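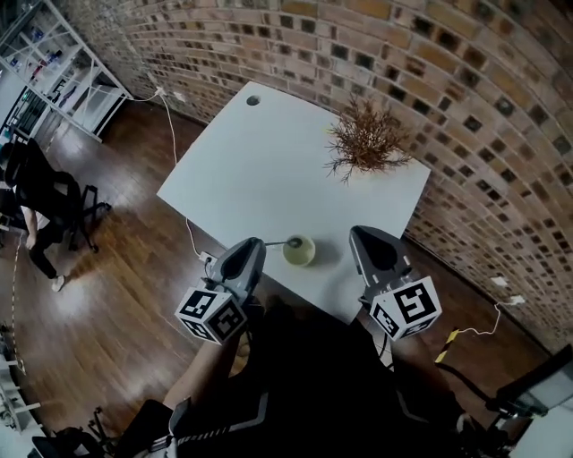
Fixing marker dropout on hand-held grippers

Posted Friday, August 27, 2021 by Ornella Marino

If your gripper track jumps partway through a task, the tracker has probably lost sight of a marker cube. We had this on Meesuk with the stick-and-cup task. Over 498 recordings, 53 had a jump large enough to ruin the replay, and one sent the arm into the table at speed.

Before you start, put the arm in hold and keep everyone outside the taped area. Do not replay a suspect file on the arm to see what it does.

1. Open the recording in Wekum and plot the position of each gripper separately. A dropout shows up as a flat line followed by a spike.

2. Step through the video at the spike. Look for a wrist or sleeve across the cube, or glare on one face.

3. Wipe the cube faces with a dry cloth and press on each corner. If the cube moves at all, tighten the mount and recalibrate.

4. Set the Grunus reject limit to 48 mm between samples. Ours had been left wide open after the January update – check yours even if you think you set it.

5. Record 2 short trials with the cup in its normal spot, then plot them again.

If the spikes are still there, swap the left and right grippers. A fault that follows the gripper is in the mount or the cube. A fault that stays on the same side is usually lighting.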